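From: Bukola Briggs
To: flundside-swap list
Date: July 10, 2022
Subject: Re: [flundside-swap] Rules for the toy and oddments table??

Lukian Moroz wrote:
> Can someone tell me what we agreed after the February swap about the
> small stuff. I have it down as "no price stickers, tokens only, one
> token per item" but Gilang is telling people it's a token a handful.
> Those are very different things if you are seven years old.
>
> Also is the hall booked or not. Abla said yes and then Abla said
> nearly.
>
> And are we still taking books? I've got two crates in the hallway and
> I'm being asked about them daily.
>
> Lukian

Lukian, all,

Quick one as I'm out the door in a bit. Taking these in the wrong order.

Hall — yes, booked. Paid the deposit myself, receipt is with Nabila. We get in an hour before doors and have to be out with the floor swept by five. They were a bit stern about the floor. Side door only for unloading please, the front steps are being done and there's a board across half of them. Abla was right both times, it was nearly and then it was yes.

Books — yes but fewer. We had 367 left over in Feb and they sat in Gilang's garage until the damp got to them. So this time: childrens books, cookery, paperbacks in decent nick. No encyclopedias. No computer manuals. If it smells, no. Lukian bring one crate and see how it goes, keep the other at home. Sorry to whoever it is in your hallway.

Tokens. Right. What we agreed (I went back through my notes, such as they are):

Clothes, adult — one token each, coats two
Clothes, kids — one token for two things
Books — one token for 3
Kitchen things — one each, sets count as one if they're tied together
Toys, big or boxed — one each
Toys and oddments, small — a token a handful

So Gilang is right about the handful. Lukian's version was what we did the time before and it took forever, we had children in tears over a rubber and the queue went back to the coats. Whose hand is a separate argument. I say the child's. Abla says whoever is holding the token, and she has seen grown men do it with both hands cupped. Can we just say one hand, one go, and leave it at that.

On counting in. We took 3,340 items through the door in Feb if you believe the tally sheets, which I half do, one sheet was clearly filled in by someone who'd stopped looking. I'd rather we didn't count the small stuff in at all. Weigh the bag or eyeball it, hand over tokens, move on. Nabila wants it counted for the grant form, but the form only asks for "approx volume of goods diverted", I checked, and a bag is a volume. Nabila shout if I've got that wrong.

Sorting is where we lose the time. Same every swap. People tip a carrier bag out on the table and walk off and it's all in together, and someone has to stand there and pick through it piece by piece. Worst last time was the Hutapea Road lot who brought four bin bags of mixed everything, with a full set of curtain hooks loose at the bottom. I was finding those in my cardigan for a week. So:

- nothing loose straight on to the table, it goes in something with sides first
- toys one way, bathroom and hair things the other way, no exceptions
- anything with a battery, Lukian checks it (he has the little screwdrivers)
- anything wet or sticky goes back to the person, nicely
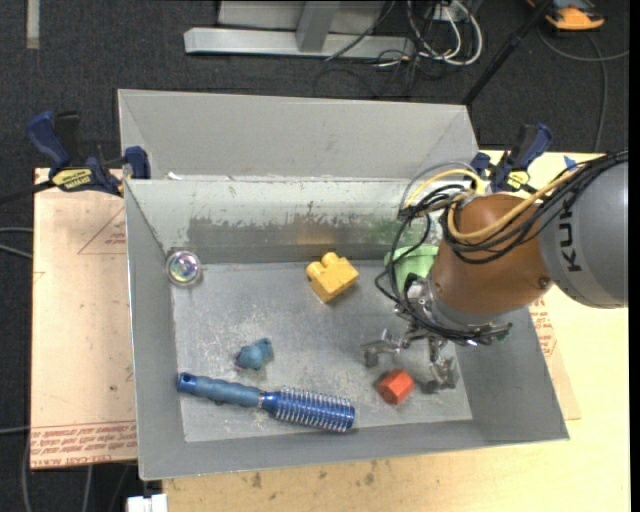
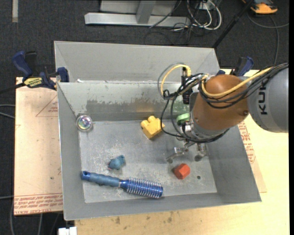
Who has tubs? I've got a couple of the old Plustton crates but the bottoms are going and I wouldn't put anything small in them, it'll be on the floor in a minute. Would also take washing up bowls, roasting tins, drawers out of a dead chest of drawers, I'm not proud. Something with sloping sides like that grey metal bin is ideal as you can see right down to the bottom and kids can reach in. And it's just what I mean about mixing, there's a blue hairbrush lying in with a little teal rubbery toy in the second picture, and those are two different tables. Hair things we only take if they look new, by the way, I know it seems fussy but we got stuck with a whole shoebox of combs.

Signs. Abla is doing them again, bigger this time. Can they say HANDFUL in large letters and nothing else clever. The Puvura people have offered to print for free if they get it a week ahead, A3, black and white only. I'd say take it. They'd like a thank you on the poster but not a logo, so that's easy.

Rota as it stands:

Doors and tokens — Nabila, me for the first hour
Clothes — Abla plus her sister if the trains behave
Books — Lukian
Kitchen — empty, please someone
Toys and oddments — Gilang, needs a second pair of hands badly
Teas — empty

So two gaps and a half. 6 of us turned up for the clear-up last time and it was done in no time, so pls stay if you can, even twenty minutes. Leftovers go to the usual place, I've rung them, they'll take clothes and toys but no kitchen stuff as thier shop is full of mugs.

Oh and parking — don't use the chemist's spaces. They have started putting notes on windscreens.

Think that's everything. Reply to the list not just to me or I'll lose it.

Bukola

--
flundside-swap mailing list
To leave the list, reply with "leave" in the subject line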